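Home Threads Topics Search Log in

Hryhorii Kostiuk
Thread: the sink, the counter and me

1/ My sister-in-law says I have too many opinions about washing dishes. So I put them all in one thread, and then I will be quiet until June.

2/ First, the double sink. I grew up with one basin and a plastic tub. When I moved to Nonholm I got two basins and for the first year I used them completely wrong. I washed in one and let the dirty things wait in the other, and so I never had a place to rinse.

3/ Now I keep the dirty things out of the water until I need them. Bowls go together, mugs go together. If one basin is full of everything, I lose the spoons, and then I find them with my fingers.

4/ The sponge. Please do not leave it on the bottom of the basin. It drinks all the old water and after two days it smells like a pond. On the metal strip between the basins it gets air from the sides. Green side up, yellow side down, this is how I like it. 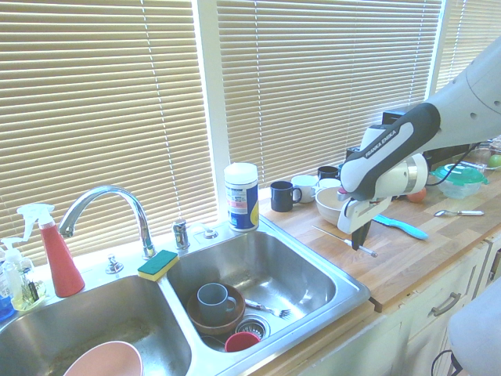 5/ Butcher block next to a sink. Many people wrote to me "never do this, Hryhorii." I understand them. Wood and water are not friends. But I love the color of it, and it is kind to a bowl when you put it down too fast.

6/ What I do for the wood: wipe along the sink with a cloth every evening, before the lights go off. Then oil. I use the one from Folia, a small can, and I put it on with an old sock. It needs a night to go in. In the morning I rub off what is left.

7/ Myung-ja Hyun asked how often is the oil. In winter I do it more, when the heating is on and the wood feels rough like bread crust. In summer I forget and it forgives me. When a drop of water stays round on top, you can wait. When it goes flat and makes a dark spot, you should not wait.

8/ The worst place is always near the edge of the sink, where you set wet cups without thinking. I had there a black ring from a pot, and it took me 2 evenings with sandpaper to get it out. I was not proud.

9/ Blinds behind a sink. I have mixed feelings. They make a nice warm light, beige is a forgiving color, but every slat catches soap and fat. Osvaldo Cirillo cleans his with a sock on each hand (we are a family of socks, it seems). I do it with a damp cloth, top to bottom, and I complain during all of it.

10/ He also told me to take them down and put them in the bathtub. I did it one time. It took longer to hang them back than to wash them. I will not repeat.

11/ Mugs. I have a rule that cups are washed before bowls, and bowls before anything with oil in it. The water stays clean longer. My grandmother did glasses, then cups, then plates, and the pan was for my grandfather.

12/ But the truth is that in the evening I stack. A mug goes inside a bowl, because it is the fastest way to make space. I know the bottom of the mug gets dirty from the bowl. I know. Florencia Farías has told me already, with many exclamation points. 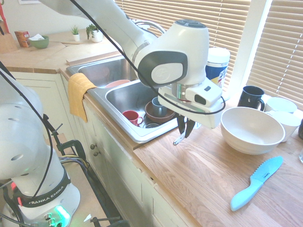

Red mug on its side, gray-blue mug in the brown bowl, yellow towel over the front of the sink.

13/ About the towel. Over the front edge is the best place for me, I can reach it with wet hands and I don't drip across the floor. The bad side: it hangs against the cabinet, so you must change it often, or the door under it suffers.

14/ Mustard yellow is a good color for a kitchen towel, by the way. Tea does not show. Turmeric does not show. White towels are for people who have a different life from mine.

15/ And the big white bowl. Everybody should own one big bowl with a wide rim. Salad, dough, washing grapes, a place for keys when guests come. I would give away most of my plates -- but the big bowl, no.

16/ Njål Nygård wants to know if I dry by hand or leave things in the air. Bowls in the air, mugs by hand. If a mug stands upside down on wood it leaves a ring, see number 8.

17/ If you have a better method for the slats, please write it under this post. I read all of them, also the long ones.

Contact | © Hryhorii Kostiuk | Back to top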